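6. Oktober 2024

Seit Mai führe ich ein Haushaltsbuch auf Papier. Vorher hatte ich eine App von Devum, die meine Kontobewegungen selbst sortiert hat. Das lief zwei Jahre lang, und am Ende wusste ich trotzdem nicht, wofür das Geld weg war. Die App hat mir Tortendiagramme gezeigt, ich habe sie weggewischt.

Jetzt liegt ein kariertes Heft in der Küchenschublade. Jeden Abend trage ich ein, was ich ausgegeben habe: Datum, Laden, Betrag, fertig. Kategorien habe ich nur acht, mehr kann ich mir nicht merken. Am Anfang waren es 13, darunter »Sonstiges« und »Diverses«, und ich konnte den Unterschied nach einer Woche selbst nicht mehr erklären.

Im Mai kamen 1037 Euro zusammen, Miete nicht eingerechnet. Das war mehr als gedacht. Der größte Posten nach den Lebensmitteln waren Kleinigkeiten unterwegs: Kaffee, belegte Brötchen, Parkscheine. Im September war ich bei 600 Euro, allerdings war da auch keine Autoreparatur dabei und ich war eine Woche bei meinen Eltern. Vergleichbar sind die beiden Monate also nur bedingt.

Gekündigt habe ich inzwischen das Abo bei Nativcombe. Das hatte ich schlicht vergessen. Die Haftpflicht bei Herrera behalte ich vorerst, die Konkurrenz war im Vergleich nur ein paar Euro billiger. 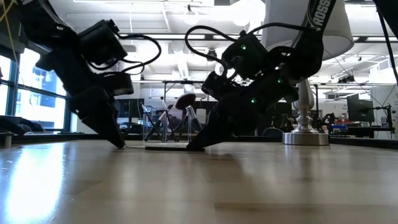 Was noch nicht gut klappt, sind Barzahlungen. Auf dem Wochenmarkt bekomme ich selten einen Bon, und abends rate ich dann. Ich schreibe die Summe jetzt gleich am Stand auf einen Zettel und übertrage sie später ins Heft.

Für Oktober habe ich mir vorgenommen, die jährlichen Rechnungen auf zwölf Monate umzulegen, also Kfz-Steuer, Versicherung und den Verein. Die Liste dafür ist zur Hälfte fertig.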